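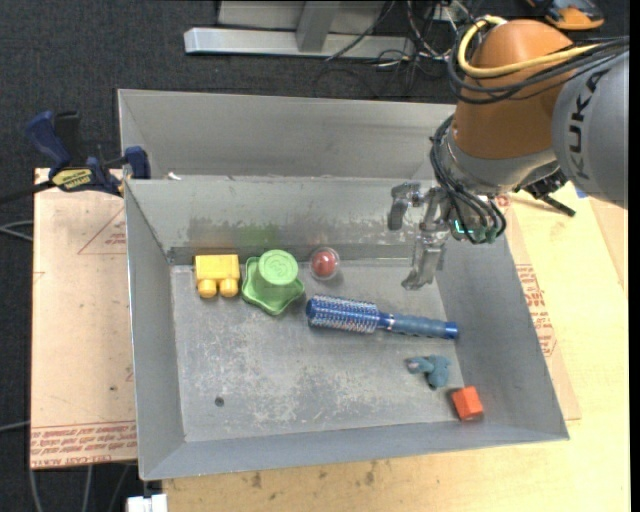 Sem Coppens

Clultent Cup: your questions answered

The February cup is nearly on us and my inbox is full, which I love! These are the things people keep asking.

How many teams get in?
We take 55 sign-ups for the open qualifier, and it fills fast. Each team has 5 starters and may name one sub. If you miss out, get on the waiting list anyway, as there are always dropouts once work rotas come through.

Do I need a certain rank?
No. We've had complete beginners meet the Meltach first team in round one and take a map off them (I still watch that replay). Anyone is welcome in the open qualifier.

How does the seeding work?
The top eight from last season's ladder are kept apart until the third round. Everyone else is drawn at random the evening before.

What's the prize?
2000 euros for the winners and 1000 for the runners-up, paid to the captain, who shares it out.

Are the matches best of three?
Yes, until the semi-finals, which are best of five. So is the final, and if last year's is anything to go by, bring snacks.

Can my sub come on halfway through a series?
Between maps, yes. Tell the match admin before the draft opens. Once the first ban is in, your line-up is locked for that map.

What if someone's internet drops?
Type "pause" in chat straight away. Each team has ten minutes of pause time per map, and after that you play on with whoever is there.

Where can I watch?
Everything from the quarter-finals on is streamed, starting at 6 pm. Hendrik Cuypers is back on commentary and he's already been through every Zirnville match from the autumn, so expect some very detailed talk about jungle routes!

Can I come in person?
For the final, yes please! Doors open at 4 pm, entry is free, and under-16s need an adult with them.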